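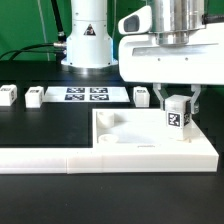 Black or white top for a hobby bench?

marlin495
Posted 12/26/25
Redoing the spare room in February and I need a new top for my model bench. I mostly build ships and paint small parts. Trastine has a black one on clearance for $200 and the white is $37 more. The bench sits under the window and I work at night as well. Which would you get?

kettlepond
Black. I've had a Ranen top in black for years and it hides paint and glue marks. Pale parts stand out on it too. Mine has a green wall behind it and that's easy on the eyes under a lamp.

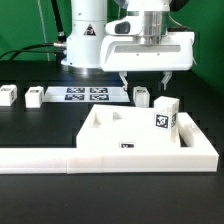

Black tabletop, green backdrop

dowel_and_dust
Have to disagree. Black shows every bit of sanding dust and you'll be wiping it down all day. It also throws the lamp back at you if it's at all glossy. Get the white and put a cutting mat on it. My top came from Badawi and the stains mostly come off with dish soap.

kettlepond
Mine's matte, no glare. Dust I'll give you.

marlin495
Hadn't thought about glare. The clearance one is described as "satin", so I don't know where that leaves me. How do you find dropped parts on white?

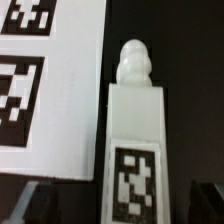 Re: Finding small parts

greyjay_37
You don't, if they're on white sprue. I went with mid-grey for that reason. Stastier sells a grey vinyl sheet you can lay over whatever you've got, and you can peel it off when it's wrecked.

dowel_and_dust
Grey's fine but it makes colour matching harder for me. I still check my mixes against white card. 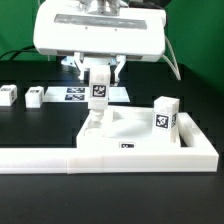 greyjay_37
Colour matching is a lighting problem first, so I'd sort out the lamp before the top. For parts, what you want is contrast between the piece and what's directly under it. A white block over a white tray relies on its black-and-white marker to stand out, and most kit parts have nothing printed on them. Use a dark tray for pale parts and a light one for dark parts – then the bench can be any colour.

marlin495
Going with the black and two trays. I'll measure the window wall again before I order.

kettlepond
Check the depth as well. My first one stuck out past the legs.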